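Wednesday, bench 2

Pruven hand-held gripper kit, evaluation, second entry. Continues from the unboxing notes. Nii Acheampong has the quote: 1,155 for one unit with two finger sets, shipping separate. The trial runs to the end of July and after that we buy it or box it up.

Started 9:20. Charged overnight, firmware left as shipped. The Zisberg viewer found the camera on the second try. First try failed on the short USB cable, so that cable is now in the scrap bin and we use the long one.

Set exposure before doing anything else. The quick-start sheet says to do it over a plain light surface with the fingers fully open, so I went with the white table. Auto exposure pulls the white down to gray and the fingers go nearly black. Locked at 3,000 microseconds and left it there for the rest of the morning. 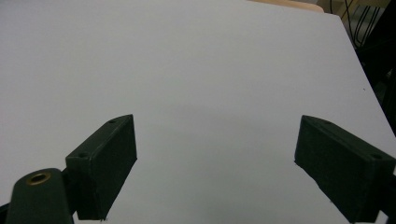 Fingers open over the white table, wrist camera view.

Print lines show on the inner faces of both fingers. Fine for handling boxes. For anything slick I would want pads, and the price list has them as an extra. Two screw holes show along the top rim of each finger, so I asked Flatbridge (they are the reseller) if the pads use those or just stick on. No answer by lunch.

Brass insert in the mount is in view at lower left. Useful as a fixed reference - if it moves between sessions, the camera has been bumped. Nii wants to write that into the setup steps and I agree.

Recorded a baseline at this exposure, 1,987 frames, no drops in the log. Bonsu kit dropped frames on the same laptop in spring, so this is better. The file naming is bad though. It restarts from zero every time the viewer is closed, and I overwrote one short clip before I caught on. Rename by hand for now.

There is a small dark speck on the right side of the white in the baseline. Could be the table or the lens cover. To check: wipe both, record again, compare. Also the black cables at top right should be tied back before we do any background masking.

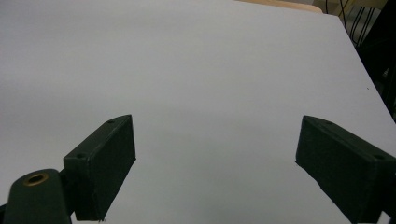
OPEN ITEMS

Pads: waiting on Flatbridge.

File naming: Nii to send it to Pruven as a bug. If they call it a feature we write our own script.

Opening width: still need calipers on it. The sheet and the web page give different numbers.

Grip cycles: planned 2,000 on the foam block, start after the width is measured. Log finger wear every time we stop. Both fingers should get a close-up of the bottom edges before the first cycle so we have something to compare with.

Spare mount: not on the price list at all. Ask.

Stopped 12:40. Kit goes back on the charger, exposure setting saved as bench2_white.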